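Onari Hand-Held Gripper Kit, Club Edition

Posted in October by the Wolasus Robotics Club equipment desk

Print this page | E-mail this page

I've been wanting to write this page up properly for ages, because every fall I get the same questions from new members and from other schools, and I end up typing the same answers on my phone in the parking lot. So: the Onari kit is the hand-held gripper our club uses for the cloth challenge at the Gellell Student Meet. You hold it, you squeeze, the two fingers close, and you get to feel what your robot is going to feel when it tries to pick up something floppy. I love this thing!

We started with one kit and now we have four, and they're all in use pretty much every afternoon once the season gets going.

What you get in the box is the body, two arms, two finger pads, a bag of screws and a little hex key (label the hex key with your kit number, please, I'm begging you). The body and arms are black plastic with brass threaded inserts set into them, so you can take the fingers off and put them back on all season long without chewing up the holes. The pads are plain black blocks with small holes for mounting whatever grippy stuff you want to try. Last year's team went through rubber strips, shelf liner and a cut-up mouse pad before they settled on anything.
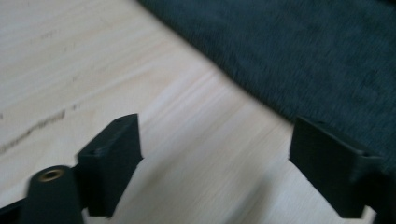 The cloth challenge itself is simple to explain and really hard to do well. You get a piece of fabric on a table, you have to take hold of it, and you have to fold it so the corners line up. Students do it with the hand-held kit first, over and over, and then they sit down and write out what their hand was doing. Which angle did you come in at? Did you pinch the hem or scoop under it? That write-up turns into the plan for the robot arm, and it's worth 7 points at the meet, so don't skip it.

My own advice is to go for the edge, come in low, and go slower than you think you need to. Thick hems are your friend. Thin stretchy stuff is the worst, and I say that as somebody who spent a whole evening fighting with a T-shirt.
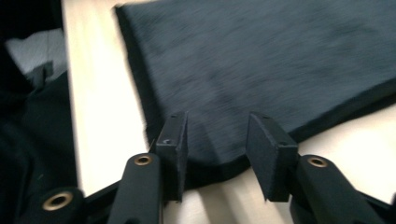 Spare pads come in packs of two from Tshabalala Supply, who also carry the inserts and the longer screws. Get the longer screws if you're adding anything thick to the pad face. The short ones will hold for a day or so and then you'll be crawling around under the table looking for them.

A full kit is $68 at the club price. If you're ordering for a school, put the school name on the form or you'll be charged the regular price, and it takes forever to get that fixed (ask me how I know).

It does have its annoyances. The squeeze gets tiring for smaller hands after a while, so we swap people out a lot. The pads can also work themselves a bit crooked if the screws aren't snug, and then your pinch is off and you blame the cloth. Check them before you start!

Club members can borrow a kit overnight, just sign the sheet by the door and have it back before the 4 p.m. practice. Other schools are welcome to come try one before buying, and you can bring your own fabric if you want to see how it does.

Print this page | E-mail this page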